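4.2 Planning the equipment budget

The Stiltum laboratory drew up its equipment plan before any purchase was approved. Two arms of different makes were considered for a shared workbench, and quotations were sought from two suppliers, Fusunano and Porel. The arms themselves accounted for less of the total than had been expected. Cables, clamps, spare fingers and power distribution were entered as a separate line of 447 euros per bench, and a further 200 euros was set aside for small hand tools. The plan allowed 14 weeks between order and first use.

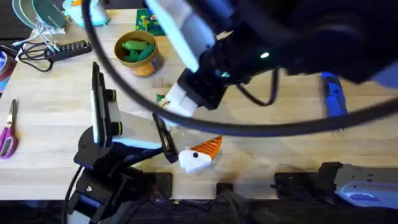 Figure 3. Two-arm workbench at Stiltum, with a small orange-and-white object held near the tip of one finger of the left-hand arm.

Reviewers at the Salinas site, who were sent the draft plan, replied that the line for accessories was still too low, and that a bench with two arms should be budgeted as two benches for everything except the table. They also asked that replacement fingers be ordered together with the arms, as a later order would carry its own delivery charge.

The first of these points was accepted in part. The accessories line was raised to 834 euros per bench, while hand tools remained under the general laboratory account. The second was accepted in full, and the order was divided into two payments, the latter falling due in December. Service contracts were left out of the comparison, as the two suppliers offered cover for different periods. They are treated in Section 4.3.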